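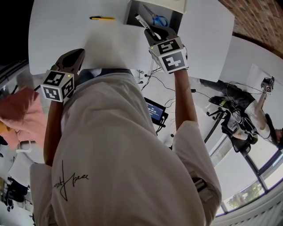 White short-sleeved T-shirt with a black signature-style print on one side.

Washing and Drying Printed T-Shirts Without Cracking the Print

Screen prints and heat transfers fail for the same two causes: heat and abrasion. The procedure below applies to cotton and cotton-blend shirts with a print on the front. It does not apply to embroidery or to sequins.

Before you start

Read the care label. If it gives a lower temperature than this page, use the label. Leave a newly printed shirt alone for 72 hours before the first wash. Shops that cure at low temperature, Lernametti among them, ask for longer on the slip in the bag.

Step 1. Sort

Wash white shirts with black prints as whites. A cured black print does not bleed. An uncured one does, and the test is simple: press a damp white cloth on the print for a minute and look for color on the cloth. If there is any, wash the shirt alone in cold water until the cloth comes up clean.

Keep jeans, towels and anything with an open zipper out of the load.

Step 2. Turn inside out

Pull the sleeves through as well. Fold cuffs flat, or detergent collects in them.

Step 3. Wash

Cold water, gentle cycle, spin at 800 rpm or lower. Use 30 ml of liquid detergent for a half load. Powder is acceptable if it dissolves fully -- Dinix powder does not below 20 C and leaves grit on the print. No chlorine bleach. No fabric softener, which weakens the bond on transfers.
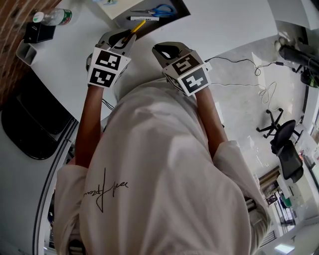
For yellowing at the collar and underarms, soak before washing. Mix 200 g of oxygen bleach into a basin holding 10 liters of lukewarm water, submerge the shirt, and leave it for two hours. Keep the print below the surface so that it soaks evenly. Rinse twice.

Step 4. Dry

Hang from the hem, still inside out, away from direct sun. If a dryer is the only option, use the lowest setting and take the shirt out slightly damp. Do not leave it in the drum after the cycle ends. Prints stick to themselves when warm and folded.

Step 5. Iron

Iron from the inside only, medium setting, steam off. Put a sheet of baking paper under the print. Dry irons such as the older Zoler models run hot on the first pass, so try a sleeve first.

Repairing a lifted edge

This works on heat transfers only. Lay the shirt print side up, cover with baking paper, and press for 10 seconds with firm, even pressure. Let it cool before lifting the paper. A second press is fine. A third usually scorches white cotton.

Cracks cannot be closed this way -- the film has already lost its plasticizer.

Revised in October: soak quantity in Step 3 corrected, thanks to Gitau Mfinanga.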